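January 17, 2020
Neusa Queiroz

Glass shelf, Magalhães room. Went through the vases and bottles with Cleiton before the next lot comes over from Kornik. The stock sheet still has the stand under its old number, 201. Should be 55, changed in ink, Wafula to fix the typed copy.

Amber bottles stay up on the slats. Tall ribbed vase stays on the table at the front, too heavy to keep lifting over the others. Textured clear one goes low down, behind it.

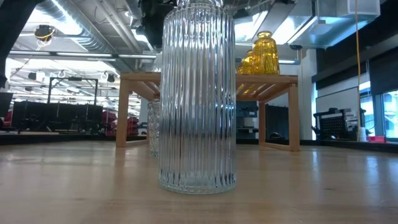

Ribbed vase, slatted stand and amber bottles, table level.

Ribs hold dust near the base and a flat cloth skips over it. Tried a dry paintbrush, better, slow. Rosimeire wants the table wiped before anything is set back, so do that first next time. The Vuston polish leaves smears on glass. Keep it for the wood.

Red bristles are fine for the floor and skirting. Keep them off the glass.
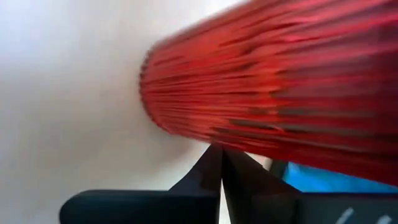 Can the amber bottles be washed together in one bowl?
One at a time, with a folded towel in the bottom of the bowl, and stand each one upside down to drain before starting the next.

Still to do: felt pads for the stand legs, ask Valquíria if any are left from the Jesis order. Lower rail needs wiping too.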